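Public Awareness Campaign for Returning Service Members
Progress report to the Hudow Fund
March 30, 2026

Dear colleagues,

With this report we inform you about the work done since November, when the second part of the grant arrived. The campaign now runs in Plomgate and in the four smaller towns on the bus line. Its aim stays the same: that employers and neighbors hear from veterans directly, before they form an opinion from films.

Radio was our main channel in this period. We produced six short spots, each one with a veteran speaking in his or her own words, and the local station played them 72 times. The station did not charge us for the night hours, so we could move a part of this budget to printing. Posters are now in 54 shops and clinics. The poster for bus stops is delayed – the transport office asked for a different paper size and we had to order again.
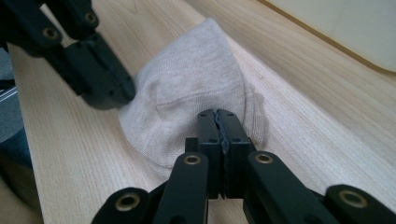
Suryani Ong wrote to us after the first meeting with employers that the spots are good but too short, and that a manager who hears one in the car will not remember where to call. We agree with this remark. From the next recording, the phone number will be said twice, and the spot will be 90 seconds long.

The website had 703 visits to the page "Meet a veteran". Most visitors came from the radio station's own page and only a few from social media, where we are still weak. Ebenezer Nyarko has taken over these accounts and prepared a plan with two posts per week. The agency Presus made the design for free, but the translation of the leaflets was more expensive than we expected.

The meeting in Bañez did not take place. The hall was closed for repairs and we did not find another one in time. We ask for your permission to hold it in the next period with the same money.

Spending is within the approved budget, except for the line "translation", where we are over. The table with all costs and the copies of the invoices will be sent separately by mail. Please tell us also if you want the radio spots on a disc or if a link is enough.

With kind regards,
The campaign team, Plomgate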